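メモリを抜く手の、速さより止まり方
サーバー解体セルの制御ソフトを読む

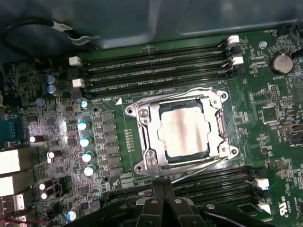 最終更新日:2023年6月24日

サーバーの解体を自動化するとき、開発工数の大半は把持より前の段階で消える。基板の型番は揃わず、ケースの内壁は手首の動きを制限し、ソケットの金属面は照明を跳ね返す。Vosbergの解体ソフトウェア「Avumow」は、この条件を前提に組まれている。開発拠点はRastsideの旧倉庫にあり、対象は企業から戻ってきた2ソケット世代以前のサーバー機である。

Avumowの構成は、認識、状態推定、計画、制御の4層に分かれる。認識層は手首カメラの画像から、CPUソケット、メモリスロット、ラッチ、ねじ、コネクタの候補を出す。ここで座標を確定させないのが設計上の特徴で、候補はすべて共分散つきで状態推定層に渡される。認識を担当するMadalena Pachecoによれば、初期版は検出枠の中心をそのまま把持点に使っていたが、カメラが基板に寄るほど誤差の原因を追えなくなったという。

基準に使うのはソケットの固定枠である。四隅に穴のあいた耳があり、輪郭が金属で、基板上の他の部品より形のばらつきが小さい。枠の姿勢が決まれば、上下に並ぶDIMMスロットの軸方向はほぼ従属して決まる。プロセッサの上面は特徴点の抽出から除外する。熱伝導グリスの筋が残った個体では、筋の模様が特徴として拾われ、視点を変えた際の対応付けを乱すためだ。除外はマスク画像ではなく推定器側の重みで行い、枠の検出が弱いときだけ段階的に戻す。

基板表面の反射も同じ枠組みで扱う。緑のレジスト面に出る光の斑は、カメラとともに動く。そこで手首を小さく振って2視点を取り、基板に固定されていない輝点の重みを下げる。露光を変えて合成する方式も試されたが、アームの停止時間が延びるため採用されなかった。

空のスロットの判定は、見かけほど単純でない。接点の列が細い線として見えていれば空とみなせるが、指が手前のスロットを覆っていると、その部分は観測できない。Avumowはスロットごとに「空」「装着」「未観測」の3状態を持ち、未観測のスロットに対しては動作を生成しない。指の遮蔽領域は関節角と指の形状モデルから毎周期計算し、画像から推定しない。ラッチは白と黒が混在する基板があるので、色は補助情報にとどめ、スロット端からの相対位置で対応を取る。

計画層では、ソケットの固定レバーが問題になる。細長い金属棒で、基板の上を斜めに横切る姿勢で残ることがある。点群では途切れやすく、衝突判定に使うと穴のあいた障害物になる。計画担当のJawad Tararは、レバーを点の集まりとして扱うのをやめ、両端で定義したカプセル形状に置き換えた。端点の一方が見えない場合は、見えている区間を既知の長さまで延長し、長いほうの仮説を採る。経路は遠回りになるが、接触後の復帰処理よりは短く済む。

ケーブルは別枠で扱う。形状を予測せず、検出した領域に余裕を加えた進入禁止体積を置くだけである。体積が通路を塞いだ場合、計画器は別の進入方向を探し、見つからなければ人の操作に渡す。ケーブルを押しのける動作は、現行版に入っていない。

制御層は位置制御とアドミタンス制御を切り替える。切り替えの条件は、距離のしきい値から推定分散のしきい値に変更された。位置が十分に確かならそのまま近づき、不確かなら早めに柔らかくする。指先がラッチに触れてからは、スロットの長手方向の剛性を高く、基板に垂直な方向を低く設定する。垂直方向の力の上限は30Nで、超えた時点で直前の経由点まで戻る。

5月に公開された内部評価では、729回の把持試行の記録が再生試験用に整備された。実機を動かさずに認識層だけを差し替え、下流の計画がどこで変わったかを比較できる。差分は画像、姿勢、経路の順に並び、最初に食い違った層が強調表示される。Pachecoはこの再生ツールについて「モデルの更新より、こちらの整備に時間を使った」と話す。記録形式は層ごとに版番号を持ち、古い試行も変換なしで読める。

部品の取り出し後に検査工程を受け持つHaverford側とは、スロットの状態表だけを共有する。画像は渡さない。未観測のまま残ったスロットの扱いは両者で定義が異なり、次の版ではまずこの項目の統一が予定されている。Tararの作業一覧では、その下にレバーの端点推定の改良と、コイン電池の取り外し手順の追加が並んでいる。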